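Echo in a tall room, worth treating the ceiling?

tostdale_mike
Posted 14/06/2026
We moved into a unit in Wistindale in April. White walls, high white ceiling, and you can't follow a phone call in there. Fung quoted me 400 a panel for ceiling baffles, which seems steep. Has anyone done just the walls?

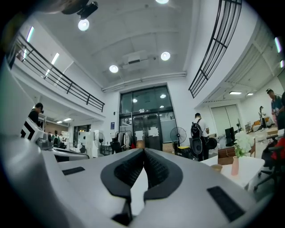 urneo
Walls first. I put up mineral wool panels at ear height and calls were fine after that. Total was 334 with fabric.

hardfloor
Disagree. With that much height the sound goes up and comes back late. I did walls only and ended up buying baffles anyway - money spent twice.

urneo
Depends on the floor. Ours has carpet. What's yours?

tostdale_mike
Bare concrete. I could get a rug for 238 but the chairs would catch on it.

hardfloor
Then hang something. It doesn't have to be Fung, you can build baffles from the same mineral wool. Check the fire rating before you buy fabric.

tostdale_mike
OK, pricing that up now.

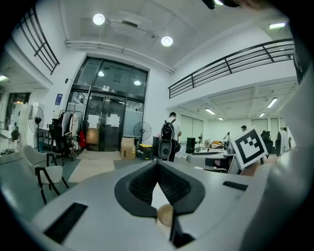 Main room, white walls and high ceiling

urneo
Still say walls first, but get a couple of baffles over the desks too.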